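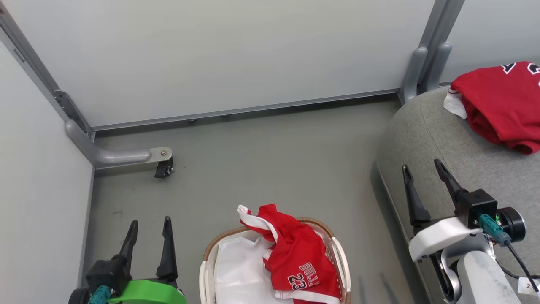 What does a junior basketball coach do with a side that keeps losing close games?

Shahram Ansari stops running sets for a fortnight and makes everybody shoot free throws on tired legs. His Prosthorpe under-16s had dropped four games by a single basket before Christmas, and he went back through the scoresheets one evening with a pot of tea and a pencil.

"We were leaving points at the line in every one of them," he says. "Good kids, good shooters, and in the last few minutes their legs had gone. So we'd do full-court sprints, two shots, sprints again. They hated me for it. One of them told me so!"

They have lost only once since, and next month they go to the regional finals as the 8th seed, which is a lovely thing to be able to type about a club that couldn't raise an under-16 team at all two seasons ago. I went to see Ansari after training and we talked for so long that the car park gate had to be unlocked for me.

He came to coaching by way of his daughter, who joined at nine and needed a lift. He'd played a bit at college ("a backup guard, and I mean backup") and was soon holding a clipboard. When the older age group needed a coach he said he would do it until Easter. That was six years ago.

The semi-final against Noron is the one everybody at the club still wants to talk about. Prosthorpe were eleven down at half-time and had their tallest player on the bench with four fouls. Ansari switched to a zone, something they had practised twice.

"I said to them, hands up, talk to each other, and don't chase. The noise they made! You could hear them calling every cutter. Noron are a very well coached team and they worked it out by the fourth quarter, but by then we were level and we believed it."

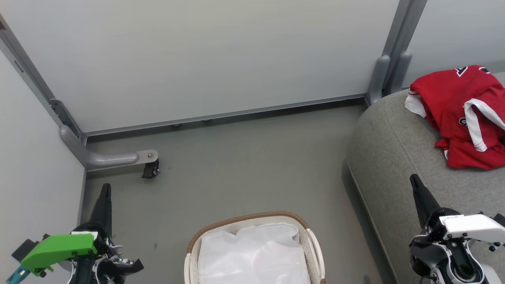

It went to overtime, and then to a last possession with two points in it. Noron missed a three from the corner, the rebound was tipped twice, and the buzzer went with the ball still in the air. Ansari says he has no memory of the handshakes. He does remember the bus home, where the singing started before they were out of the town and was still going at the services.

The draw has given them Kovalchuk in the first round of the finals, the top seeds and last year's winners. I asked whether he would have liked somebody gentler.

"No, I'm pleased. We'd have had to play them at some point. They press for the whole game, so we've been practising with six defenders against five, and it's chaos, it's brilliant fun. If you can get the ball over halfway against six, then five feels like a bit of a rest."

The finals are being held in July at the Nundimico arena, which has 1000 seats, and most of his players have never played in front of more than a couple of rows of parents. He is taking them over the day before so they can shoot at both ends and get used to the space behind the baskets.

And the free throws? They still finish every session with them. The last player to miss picks the music for the warm-up next time, and Ansari has sat through some dreadful records this spring.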